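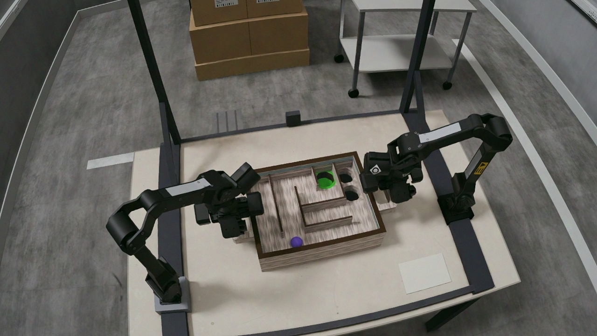 Dodusent: I'd want to know first whether the two arms really have to work together, or whether one of them can do all the tilting while the other just hangs on. We had a bench before this where the second arm was pure decoration, and our students found that out in an afternoon.

They do have to work together, and we're glad to be asked, as it was the very thing that set us off building the Brandoneo Maze Bench in the first place. The box has a handle at each end, one for each gripper, and with our standard settings it is heavy enough that a single arm will let the far end droop. The ball then rolls off somewhere you would much rather it didn't. Both arms have to lift, and both have to give way a little when the other one leads.

Brandoneo Maze Bench, simulated two-arm practice scene
By Landcombe
Page updated Sep 23, 2018

The Maze Bench is a ready-made scene for anyone teaching, training or testing a pair of robot arms on a computer before they go anywhere near the real thing. You get the table, the arms, the room and a good old-fashioned wooden ball maze, the sort many of us had in the toy cupboard as children (ours had lost its ball by Boxing Day). The job is simple to explain to a newcomer: take hold of the box, tilt it, and bring the purple ball round the partitions to the green target without losing it down one of the black holes on the way.

Simple to explain, but it does take some doing! A ball keeps rolling while you are still making up your mind, so a controller that is a touch slow, or one that lurches, shows itself up very quickly.

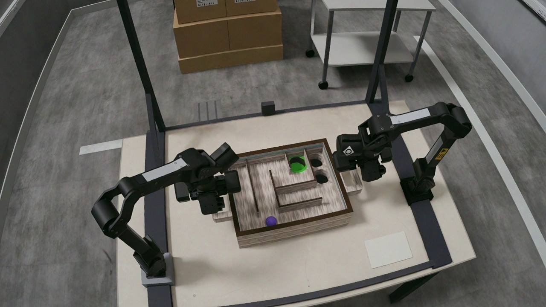 Maze Bench, overhead view, with an arm at either side of the box

We have put a fair bit of care into the room as well as the table. There are cardboard boxes and a utility cart in the background, tape lines on the floor and a sheet of blank paper lying on the worktop, and none of it has anything to do with the maze. You can move these bits and pieces about, or take them out altogether, from the scene menu. Most people begin with a bare room and bring the clutter back once their arms are behaving themselves.

Choosing your views

The overhead view is the one most people leave open on the screen, and it's much the best for following the ball. Each gripper also has its own close view, looking out past the two dark fingers. You'll want these for the approach, when you are lining up with a handle and the wider view doesn't tell you enough about the gap between the fingers. All the views can be saved together, and they share one clock, so you won't have to match them up afterwards by eye.

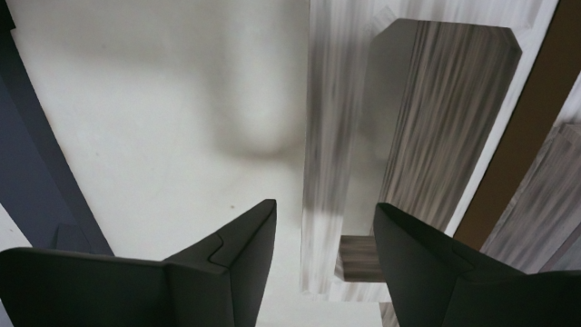 What comes with it

The complete scene, with the two arms and their grippers
Maze box, ball and target, each with its own weight and friction settings
2,961 saved practice runs, good and bad, for training or for playing back in class
243 starting layouts, with the box turned and the ball placed differently in each
A printed getting-started booklet, posted to you
2 seats, so a colleague can join in

The download is 466 MB. If your connection is on the slow side, write to us and we'll happily put it on a memory stick.

A word on the saved runs

We left the poor ones in on purpose. There are runs where a gripper closes early, runs where the ball goes down a hole almost at once, and a few where the two arms seem to be having a disagreement. Every run has a plain note beside it saying how it ended, and you can sort by that note if you only want the tidy ones. The batch we added in August is mostly about the first grip, which is where customers told us they were getting stuck.

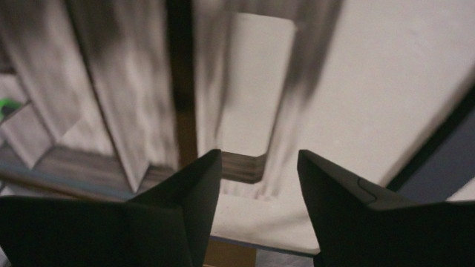 Hoekstra: Start with the close views and forget the ball for the first week. We went straight for the whole maze and got nowhere, then went back to just gripping and lifting the box level, and the rest came along far more easily. My one grumble is that I'd like the friction settings on the same page as the weights.

That has been passed on, and the two pages will be joined up in the next release, which goes out free to everyone with a licence. To order, or to ask for a trial copy, use the enquiry form and let us know which arms you hope to move on to afterwards, so we can send the right settings file along with your booklet.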